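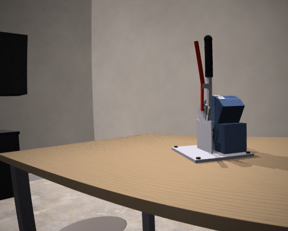

Re: Can a robot pull a lever yet, or do I still have to

Posted by moss_and_rivets, 16/05/2022

Same sort of job as ours, in simulation: bench press, black-handled lever, a red one next to it. I do this 600 times a shift on the Fumden line. Stastell's rep says their arm will have it off me by December. I have heard this before, about a different arm.

grommet77
Levers are the easy bit. It's a handle on a fixed arc, it can only go one way. Come back when one can fold a fitted sheet.

moss_and_rivets
I can't fold a fitted sheet.

grommet77
Then you're ready to be replaced.

Tealeaf
Disagree with grommet. Pulling is easy if the press never moves. Ours creeps along the bench all morning and I shove it back with my hip. Has the Stastell got a hip?

pennyfarthing_q
We had a Dovinura on trial for 2 weeks. It pulled the lever beautifully. It also pulled it beautifully when there was no part in the press, and when the last part was still in there. Lovely smooth motion throughout.

grommet77
That's a sensor problem, not a robot problem.

pennyfarthing_q
It was my problem, I was the one with the pliers.

oddsock
At home I've got a Cusi that does the floors. It's very good at the middle of the room. The edges and under the table are still mine, along with anything involving a sock – so I'd say machines can do some 77 per cent of a chore, and you spend the evening on the rest.

Tealeaf
Where did you get 77?

oddsock
Off grommet's user name.

moss_and_rivets
Rep is back tomorrow with a demo. I've asked him to put the press down crooked first. He said he'd have to check.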